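I quit scrolling before breakfast this month, and I wanted to tell you how it's going, plus some news from our little Plellby sitting group.
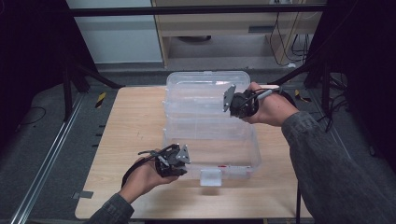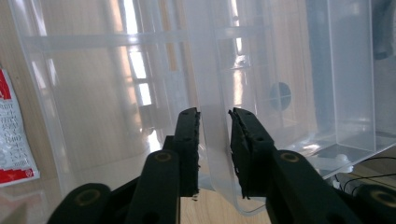
The group now meets in the upstairs room at Tsegaye, the tea shop on Pastlow Street, starting at 8 in the morning, and 12 of us squeezed in for the first one! We sit for nine minutes, no phones, no music, and then we talk about what was tugging at us. For me it was ads, of course. I had counted 111 of them the day before (yes, I kept a tally, and yes, I felt silly). Half were selling me a calmer life. So our homework is to pick one plain thing at home and just look at it before buying anything new. A see-through plastic storage box will do fine, the kind you stop noticing the minute you own it. I spent a while with mine and completely forgot about the fancy cushion I'd had my eye on!

Eltitz, the bookstore next door, is lending us a shelf for swapping books on attention and quiet living. Bring one, take one. Sessions are free all through July, and the tea is pay what you like.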